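5.3 When soft things slip

I want to spend a little time on the failure that annoyed me most, because the summary table hides it. On paper, the Prilov policy did fine with soft objects. Out of 124 pick attempts with plush toys, it logged 30 failures, and I figured most of those would be plain misses. Then I sat down with the logs and found that 22 of them were the same thing: the fingers closed, the controller reported a good grasp, and the toy was gone by the time the arm got to the drop point. The arm then opened its fingers over the bin and happily reported success – with nothing in them!

The trouble is in how we decide that a grasp is good. Our check (we took it over from the Millura setup, which only ever handled hard parts) looks at two numbers, finger gap and motor current. If the fingers stop before they are fully closed and the current goes up, we call it held. A block or a cup either passes or it doesn't. Stuffing passes all the time, even when the fingers have caught only a fold of fabric, and it keeps giving way while the arm is moving.
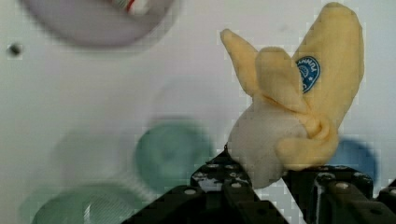
Figure 9. Wrist camera view of the plush banana between the fingers. The pale body is pinched at its base, and one of the yellow peel flaps bunches up just above the right finger.

The banana was the worst of the lot, and I got a bit obsessed with it. It has a stuffed body and four floppy peel flaps, so there are plenty of places to grab that look fine to the gap check and a lot fewer that I would trust for a whole trip across the table. Agustina Cisternas went through the wrist video for the 22 bad runs and marked where the fingers first touched. In most of them it was a flap.

We tried the lazy fix first and simply squeezed harder. That helped a little with the bear and did nothing I could measure for the banana. It also tripped the current limit on the Ginard gripper twice, and after the second time I put the old setting back.

What we run now is a second check after the lift. The arm goes up, waits a moment, and reads the finger gap again. If the gap has shrunk, it sets the toy down and starts over. This costs time on every pick, good or bad, and it still can't catch a toy that lets go halfway to the bin. For that we would need to keep reading the gap during the whole move, and our logger wasn't set up to do it until February, after these runs were finished.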